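Which Magnifier Should a Beginner Buy? My Product Comparison Project
Bence Kelemen
Turned in December 19, 2018

Why I picked this

My grandfather left me a shoebox of old coins and stamps, and I spent most of last spring squinting at them. I wanted to buy a magnifier and got totally lost in the online listings. Every one of them promises crazy power and none of them tells you what that power is like to use! So when we had to pick a consumer product for this class, I already had mine.

My question was pretty simple: does the number printed on a cheap magnifier tell you how useful it will be for small hobby stuff?

What I tested

I ended up with four. The Rendow is a folding pocket lens with a metal cover. The Clivulness is a headband type with a little lamp on the front (I felt very silly wearing it in the library). The Ouali is a stand magnifier that sits over whatever you're looking at, and the Wamen is a clip-on for a phone. I bought the first two in April, before I knew this would turn into a project, and borrowed the others from my aunt, who does beadwork and has a whole drawer of this stuff.

How I did it

I made a test card on my printer with lines of text that got smaller and smaller, plus a strip of fine lines next to a ruler. For each magnifier I wrote down the smallest line I could read without guessing. Then I did the same job with each one, which was sorting 100 stamps by the perforations along the edge. I timed that part with my phone, except for the Wamen, where the phone was busy being the magnifier, so I used the kitchen timer.

I also got my roommate to do the card test, and our results didn't always match. She wears glasses and I don't. I should have planned for that.

What happened

The Rendow won the card test for me. The picture is sharp in the middle and gets smeary near the rim, and you have to hold it really close to your eye, which took me a couple of evenings to get used to. For stamps it was slow, though, and my neck hurt.

The Clivulness was the worst on the card and the fastest on the stamps. Both hands free makes a huge difference! The lamp is kind of blue and I ended up turning it off and sitting by the window.

The Ouali was fine at everything and my roommate's favorite. It wobbles on anything that isn't flat.

The Wamen listing says 800 times, and I have no idea where that comes from. I tried to work it out from the ruler strip and got nowhere near it, and I couldn't find anything in the box that explained how it was measured. The pictures it takes are fun, but I gave up on the stamp sorting halfway through. 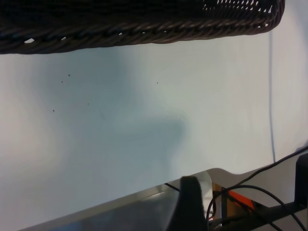 Fig. 1. Woven basket, braided rim, close up.

What I'd change

More people, for sure, and some with glasses and some without. I'd also use the same light every time, because I did half of this in daylight and half under my desk lamp and I can't separate that out now. I'd like to try a more expensive lens too, but my budget was gone by then.

For my own coins I'm keeping the Rendow in my pocket and the Clivulness on the shelf. The Ouali went back to my aunt, who wanted it for a necklace she's making.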